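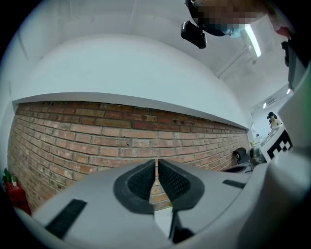

*Two black finger pads on a light gray gripper.*

16 April 2019

Readers who have placed orders for the signed edition of *The Noston Letters* are asked to note the following changes to the binding and the delivery schedule. The notice sent by e-mail in March is replaced by this one.

The edition will be limited to 91 numbered copies, as first announced. Of these, 60 have been assigned to subscribers who hold a matching number from the earlier Irudport titles. Matching numbers are held until the close of the reservation period and then released to the general list in the order in which requests were received. A subscriber who wishes to give up a number should write to me before that time. Numbers may not be transferred privately between collectors, and I regret that I cannot make exceptions for members of the same household.

The binding will be quarter leather over cloth boards, in dark green. The original proposal called for full cloth. After reviewing the sample cases supplied by the Chaimongkol bindery, I concluded that the cloth spine did not hold the gilt lettering to the standard set by the first volume, and the leather spine was approved in its place. The price to existing subscribers will not change. New orders will be charged at the revised rate shown on the order form.

Each copy will be signed by the illustrator, Ferenc Boros, on a separate sheet bound in before the title page. Mr. Boros has completed the signing, and the sheets have been returned to the bindery. He has also agreed to draw a small pencil remarque in 2 of the copies. These will be placed at random, and requests for them cannot be accepted.

The text follows the first printing, with the author's later corrections entered where they could be confirmed against the typescript. One disputed passage in the fourth letter has been left as first printed. A short note at the back of the book sets out both readings.

The paper is a cream laid stock from Puvell. A number of subscribers wrote to ask whether it is the same paper used in the previous volume. It is from the same mill but is slightly heavier, and the finished book will be thicker on the shelf as a result. Slipcases ordered in advance have been remeasured to fit. Those who purchased an empty slipcase last year may return it for exchange at no charge, provided that it is unmarked.

Shipping will begin once the bindery has released the full edition. Delivery may take up to 40 days for addresses overseas. All parcels will be sent insured and will require a signature. Changes of address should be sent in writing, with the subscriber number given in the subject line.

The unsigned trade edition is not affected by this notice. Orders for it should continue to be placed through the Irudport order page.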